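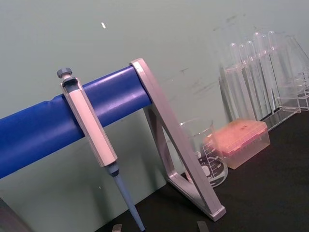

Equipment Review: Serkora Bench Pipette Stand

Reviewed by the Shared Equipment Office, Ukville Teaching Laboratories
Jun 2, 2022

Purpose of the review

The Shared Equipment Office reviews small bench items before they are added to the approved purchasing list. Pipette storage was placed on the schedule in January, following repeated requests from the teaching sections for a stand that could replace the drawer trays supplied when the building opened. Two products were considered, the Serkora bench stand and the Zhuravel carousel. The present review covers the Serkora stand. The carousel will be reported separately.

Assembly and footprint

The stand arrives flat in a single carton. Assembly requires the hex key supplied and took our staff 13 minutes, including the time spent finding the second page of the instructions, which had been folded inside the parts bag. The end supports are identical and may be fitted either way round. Once tightened, the stand did not work loose during the trial period.

The assembled unit is narrow from front to back and fits behind a standard balance without blocking the power strip. Sections with shelving directly above the bench should measure first, as a pipette must be lifted clear of the bar before it can be removed.

Use in teaching sections

The stand was placed in two teaching rooms for 19 weeks. Students took to it quickly. Instructors reported that pipettes were returned upright at the end of class more often than with the trays, and that a missing instrument was noticed sooner – a real benefit in rooms that change groups every hour.

Single-channel pipettes from our usual suppliers hung securely. The older Rurka models, which have a shallow finger hook, were less satisfactory. They stayed in place when left alone but could be knocked off by a sleeve. Sections that still hold Rurka instruments should request the optional clip set and budget for it at the time of order.

Cleaning

The bar may be wiped with 70 percent ethanol or a mild detergent. No clouding was found at the end of the trial. Dust collects where the bar meets the end supports, and a cotton swab is needed to reach it. The stand should not be autoclaved.

Documentation and support

The printed instructions are brief and the diagrams are small. A replacement foot was requested by email and arrived within the week. The supplier does not sell the bar separately, so a damaged bar means buying a complete stand.

Recommendation

The Serkora stand is approved for general purchase by teaching sections. It is approved with the clip set only for sections using Rurka pipettes. Research groups may order it through the usual form – no separate justification is required.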